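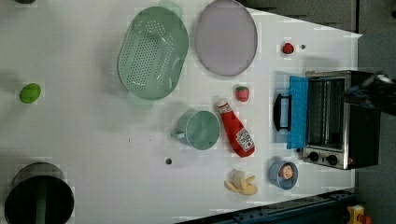 Vol. 5, p. 16

Who Does the Dishes? Chore time in shared student apartments
Naima Ouazzani, Sang-wook Ma, Salma Gaber
Advisor: Sieglinde Kettler

Intro
We wanted to know if a written chore chart changes how much time roommates spend on kitchen work. Most of what we read was on married couples, not students. So, a gap.

Method
Paper diary, one week in February. Everybody wrote down start and stop times for cooking, dishes, trash and shopping. Went out to 148 students in the Zerouali and Vunel halls. Shopping got dropped later, people mixed it up with errands. Diaries typed in by Salma, checked by Sang-wook. We got 737 usable entries.

Results
Dishes took the most time, then cooking. Apartments with a chart did not spend less time overall but the time was split more evenly. Biggest gap between roommates was in apartments with no chart and a shared cooking pot. Trash almost never got logged before 9 pm, no idea why. Cups and plates get washed one at a time, pots get left. Came up in the comments alot.

Problems
Self report. People round to the nearest 5 minutes. Two diaries had the same handwriting, we took them out. Also the Vunel kitchens are bigger and we did not controll for that.

Next
Repeat in exam week, with a separate line for pots. Fadwa Kamel has the blank diary sheets if another group wants them.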